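README for the Skukar bowl rack set

Hi, and thanks for downloading this! I'm Aicha Soliman, I did most of the remote driving for this set, and I also ended up being the one who writes things down. I've tried to put the stuff I wish other people's readmes had told me before I spent an evening trying to load their files. If something's missing, write to me and I'll add it.

Last edited Jan 6, 2024.

What's in it

Skukar is a set of teleoperated recordings of two arms moving light bowls to and from a slatted dish rack. There are 600 episodes. Each one is one person steering both arms through one try at the task, from the moment the recording starts until the driver hits stop. No scripted motions, no simulation, no planner helping out in the background. If an arm wobbles, it's because I wobbled (or Siham did, but mostly me).

The bowls are paper and plastic. We picked them because they weigh next to nothing and they slide if you breathe on them, so the arms have to come in gently. A policy that learned on heavy mugs can get away with a lot of shoving. With paper bowls you see the shoving right away – the bowl skates off and you have to chase it, and the chase is in the data too.

Who drove

Two of us, me and Siham Kamel. I have 8 months more practice on this kind of rig than she does and you can tell, especially in the early sessions. Siham comes at bowls from high up and drops straight down on the rim. I come in low from the side, which is faster when it goes well. Every episode has a driver field (a or s) so you can split on it. Please do try that before you train on the whole pile! The one model I trained on both of us together learned to hover halfway between our two approaches and then close on air.

How the driving works

We use the Fung leader arms, a pair of small ones you hold in your hands, and the big arms copy them joint for joint. You get no feeling of touch back through the handles. You learn to watch the rim of the bowl for a bit of bending and stop squeezing there. It took me about a week to quit crushing things.

Before each episode the driver brings both arms back near the start pose by hand. Near is the word, because we never snapped them to an exact pose. If your code assumes the first row is the same for all episodes it will be wrong, so read the first row.

Files

One folder per episode, numbered from zero. Inside each you'll find:

joints.csv – positions for both arms plus the two gripper openings, left arm columns first
actions.csv – what the leader arms were asking for at the same timestamps
top.mp4 – the view looking straight down on the mat
low.mp4 – the view from down near table height
meta.json – driver, goal text, outcome, notes

The two videos start at slightly different times. I know. The offset is in meta.json under low_offset, in seconds, and you add it to the low video, you don't subtract it. I got this backward in my own loader for most of November and couldn't work out why the grippers seemed to close early.

Episodes are capped at 180 seconds. If a driver hit the cap, the recording just stops, and the outcome is marked timeout. Most finish well before that.

Goal text

Each episode has one short line saying what the driver was trying to do, typed in before the start. Things like "put the red bowl on the rack" or "take the bowl off the rack and set it on the mat." We didn't use a fixed list, so there's some drift in the wording. "Rack" and "stand" are the same object. "Dish" nearly always means a bowl. Left and right are from the top view, always, even when the driver was sitting somewhere else.

Outcomes

Three values: done, failed, timeout. Done means the bowl ended up where the goal text said and stayed put after the gripper let go. A bowl hanging over the edge of the rack counts as done if it stayed. I went back and forth on this one, and if you want to be stricter there's a note saying "overhang" in those episodes that you can filter on.

We kept the failures. All of them, including the one where I drove the left gripper into the mat and sat there for a while thinking about my choices.

Known problems

The clear plastic bowls are hard on depth cameras, so we dropped the depth stream altogether instead of shipping a noisy one.

Gripper opening drifts a little over a long session. The zero isn't quite zero by the end of the day. The session number is in meta.json, so you can correct for it if you need to.

The lighting and the background weren't controlled. It's a working room with other work going on behind the table, and things back there change between sessions. I'd call that a plus if you care about the real world and a pain if you don't. Cropping the low view helps a lot.

The top view sometimes has an arm over the very bowl you care about. When that happens check the low one, which often has a clear look at the rack even when the mat is crowded.

Splits

The train and test lists are in splits.txt. I split by session, not by episode, and I'd beg you to do the same if you make your own. Episodes from one session share clutter, light and driver mood, and a random split will make your numbers look lovely for no good reason.

Loading

The loader is load.py and needs nothing besides numpy and a video reader. Call load_episode with a folder path and you get a dictionary back. There's a flag, sync=True, that applies the offset for you. It's off by default because two people at Julelbridge already had code that did it themselves, and I didn't want to shift their frames twice.

The Civeo converter is in the tools folder. It's slow. I run it overnight.

Using it

Free for research and teaching. If you publish something, a line saying where the data came from is plenty. If you train something that handles paper bowls better than I do, please send me a video.

The setup, top view first and then the low one:

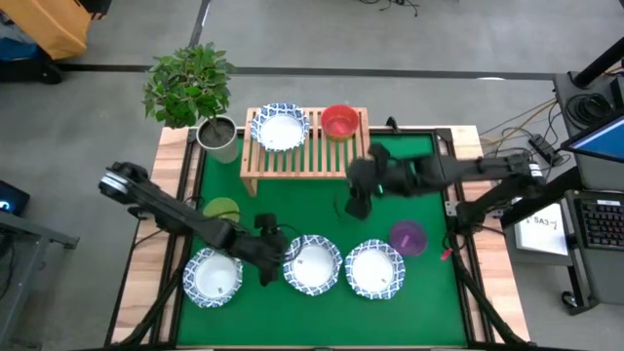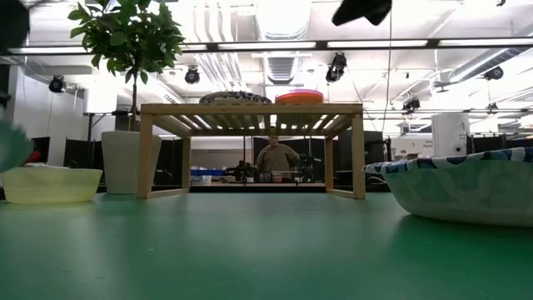 Siham Kamel: One thing to add for anyone making their own set, Aicha's advice about splitting by driver is good, but I'd go further and look at pauses too. I stop for a second or so before every grasp, and she hardly stops at all. My first policy learned the pause beautifully and then never came out of it – it just stayed above the bowl. Trimming the stretches where no joint moves fixed most of that for me. I left the script in tools as trim_still.py. Run it on a copy, it overwrites the csv files, and it doesn't touch the videos, so you'll need to carry the timestamps over yourself.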